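Did Everyone Really Leave at Once? How to Check an Old Town Story

Stokberg is a small town, and like a lot of small towns it has a story about itself. The story goes like this. Long ago there were Mousavi Mills, where nearly everyone worked. One November the mills closed. The next morning the whole town packed up and moved to the city of Gorkovard, and Stokberg was left silent.

It's a good story. Grown-ups tell it, and it's painted on a sign by the bridge. Should you believe it?

Let's be fussy and find out.

Who says so?

The first thing to ask about any story is where it came from. The sign by the bridge doesn't say who wrote it or how they knew. The grown-ups mostly heard it from other grown-ups. If ten people tell you the same thing, and all ten heard it from one person, you don't have ten pieces of proof. You have one, and it has been copied a lot.

So we need something written down at the time the mills closed, by people who had no reason to make it exciting. Lists are great for this. Lists are dull, and dull things are often more honest than signs.

What do the lists show?

The town school kept a book with the name of every family that sent a child there. In the year before the mills closed, there were 20 families in the book. If the story is right, the next year's page should be blank.

It isn't blank. It has 14 families on it. Six were gone, so something did happen. But 14 families didn't pack up overnight.

Keep turning the pages. A few years later there are nine families. After that the number goes down by one, then stays the same, then goes down again. When the school shut, there were three.

That looks like a bucket with a small hole in it. Nobody knocked the bucket over.

Be careful, though. The school book only counts families with children in school. A grandmother living alone wouldn't be in it. Neither would a young couple with a new baby. A family could also drop out of the book just because the youngest child finished school. They might have stayed in the same house for years. The book is better than the sign, but it still doesn't know everything.

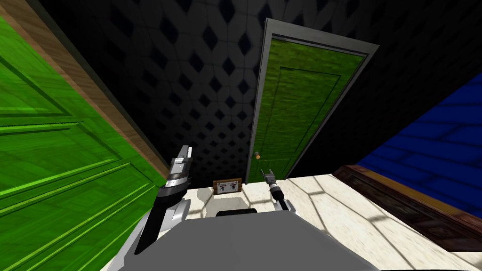 Where did they go?

The story says Gorkovard. Some did go there. The city's old street directories list a few Stokberg last names, and one street near the rail yard has several of them close together. That's a pretty good clue. It isn't perfect, because two families can share a last name and never have met.

Other families went to Skustik, which is much closer. You could live in Skustik and still come back to Stokberg to see your cousins. Does that count as leaving? Think about it before you answer. The people who made the sign didn't seem to.

Why would a story get it wrong?

Probably no one lied. Slow things are hard to tell as a story. "A family moved out in spring, and then two years later another one did" makes people yawn. "Everyone left in one night" makes them lean in. Each time a story is told, the boring middle gets a little shorter.

People also like one reason for everything. The mills closing was a big reason. But young people were already leaving before that, for the army, for college, or to marry someone from somewhere else. The school book had more names in it ten years earlier, when the mills were still busy.

Try it where you live

Pick something people always say about your town. Maybe it's that the fire burned down every store, or that there used to be a hundred farms. Ask at the library for old maps, phone books or school pictures from before and after. Write down what each one can tell you and what it can't. If your list and the story don't match, don't throw out the story yet. Check your list again first. You could be the one who's wrong.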